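Notes from the Daltar lunch counter

Last updated: December

So the arm has been at the Bovell counter for 3 months now, and people keep asking me how it's going, so I figured I'd put it in the newsletter and save my voice. Mostly fine! It does tray setup, meaning cups, mats and bowls, and it's slow – I can still lay out a tray faster with one hand while answering the phone. But it doesn't mind doing the same tray over and over, and my wrists sure did.

What's changed for us is the morning. I used to come in at 6 and set trays until the doors opened. Now I come in at 7, check the layouts, and go help out front (where I get to talk to people, which I like a lot better). We send out roughly 1000 trays a week, so that adds up.

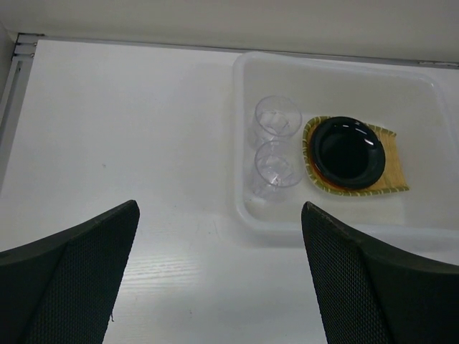

Clear cups have been the headache. Zoltán Balogh spent most of a Sunday on them, and he'd like everyone to please stop moving the stacks on the supply shelf after he's lined them up. Bowls gave us much less trouble.

And yes, I was worried about hours. We all were. So far the early shift got shorter and the lunch shift got longer, and my paycheck came out the same. The Amarow kitchen gets its arm next – if you work over there and want to come watch ours first, stop by before 10 and ask for me.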